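Filidari Berkano

The Filidari Berkano is a two-armed tabletop robot kit sold for clearing and sorting used tableware. It was developed by Talha Sial and Mohsin Lodhi, first shown in November as a bare pair of arms, and offered to the public the following year in a version that came with software, a rail and a great deal of cable. The manufacturer describes it as a "companion in the kitchen", although it does not cook, wash or dry.

The kit consists of two white-and-black arms with black grippers, each carrying its own small camera. Buyers supply the table. A full set comprises 131 parts, of which the manual names most. Lodhi has said that assembly takes an afternoon; owners have tended not to specify which one.

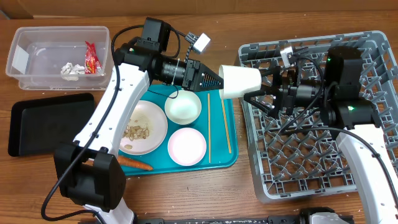 Tasks are sold separately under the name Ongart. The basic Ongart licence covers picking up cups, bowls and cutlery, while the extended one adds what the brochure calls "mixed residue", meaning dinner. Each task is taught by demonstration, and Filidari recommends 238 repetitions before the arms are left to their own judgement. Early customers who stopped sooner reported behaviour the company's support pages list as "exploratory".

Paper cups have their own chapter in the manual. They are light, they crush easily and they have no business in a dishwasher, so a household that uses both kinds must teach the difference at some length.

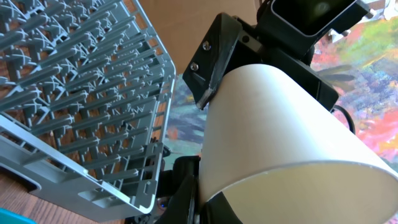
Berkano gripper holding a paper cup beside a dish rack.

The fingers are 3D-printed and can be replaced by the owner with a hex key. Filidari publishes the files at no charge, a generosity often mentioned in its advertising and rarely in its price list. The standard kit costs $1112, or $932 without the wrist cameras — a saving the manual advises against in four separate places. 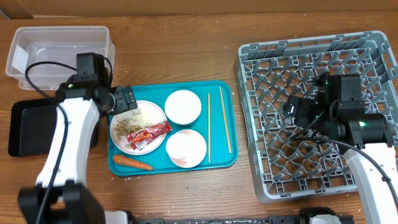 Reception

Reviewers have generally praised the reach of the arms and the clarity of the wiring labels. The trade newsletter Minent called the kit "patient, which is more than can be said for its operator", and marked it down for its view of rice, a food it regards as a surface finish. Sial replied that small grains were on the list for a later update. The list was last revised on 30th June and now has its own index.

See also: Dish rack; Teleoperation; Washing up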